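How Do Robots Learn to Use Their Hands?
Young Readers' Science Pages
Tuvanden Learning Center
Updated Feb 2, 2025

Picking something up feels easy. Your eyes find the object, your arm moves toward it, and your fingers close at the right moment. You practiced this so many times as a baby that you no longer think about it.

A robot has to practice too. At Tuvanden, researchers are studying how a robot can learn to handle parts on a shelf by following the example of a person. The study is called Umlow. The method it uses is called learning from demonstration. A demonstration is a way of showing somebody how a job is done.

Step 1: A person shows the robot

First, a trained operator guides the robot through a job from start to finish. While the arm moves, a computer saves the position of every joint many times each second. It also saves the pictures from the robot's cameras. One complete try is called an episode.

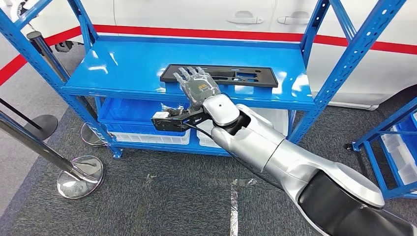

A robot hand in a clear glove reaches toward a black tray on a blue shelf.

In January, the operators recorded 900 episodes. They did not do the job exactly the same way every time. Sometimes the part was turned a little, and sometimes the arm began from a higher place. These small changes are important. A robot that has seen only one way of doing a job may be confused when something moves.

Different hands are useful for different work. A hand with many fingers can touch an object in several places at once. A gripper with two fingers can do less, but it is simpler to control. With a two-fingered gripper, the robot can hold a small, soft-looking object over a long black frame full of cutouts.
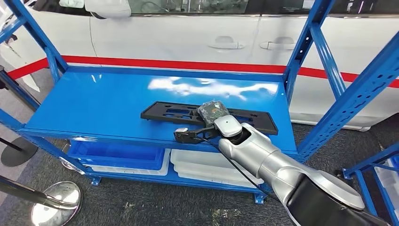

Step 2: The computer looks for patterns

Next, the saved episodes go into a learning program named Sqalli. The program compares what the cameras saw with how the arm moved. Little by little, it learns which movement usually comes next. This is called training.

Before training begins, researchers check each episode. Of the 900, they removed 133. In some of these the part had been dropped, and in others a camera had stopped recording. Mistakes can teach a robot too, but this study used only complete, careful work.

Cameras near the hand are a great help. A camera high on the robot sees the whole shelf, but the arm may block its view. A camera at the wrist rides along with the gripper and sees the part from close up.

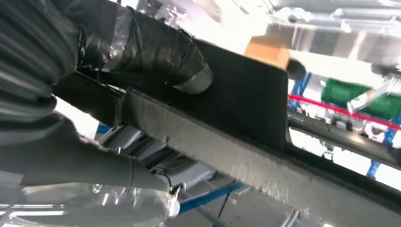

The two kinds of camera give the program different information, and it must learn to use both. You do something similar when you look at a puzzle piece in your fingers and then look back at the puzzle.

Step 3: The robot tries alone

After training, the robot does the job without a person guiding it. Researchers call this a trial. They held 102 trials and wrote down what happened in each one. The robot finished the job in 50 of them, or a little less than half.

This result may sound low. For the researchers it was a useful beginning. Many of the unfinished trials stopped at the same point, when the fingers closed too early. The next set of demonstrations, named Trerkenon, will include more practice with that one movement.

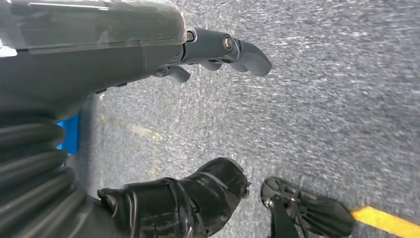

Can a robot learn a job by watching only once?
Most robots need to see a job many times. One demonstration shows a single way to do it, and the robot must also learn what to do when the part is in a new place.

Words to know

Demonstration: showing how a job is done
Episode: one recorded try, from start to finish
Gripper: the part of a robot that holds things
Training: the time when a computer program learns from examples
Trial: a test to find out how well something works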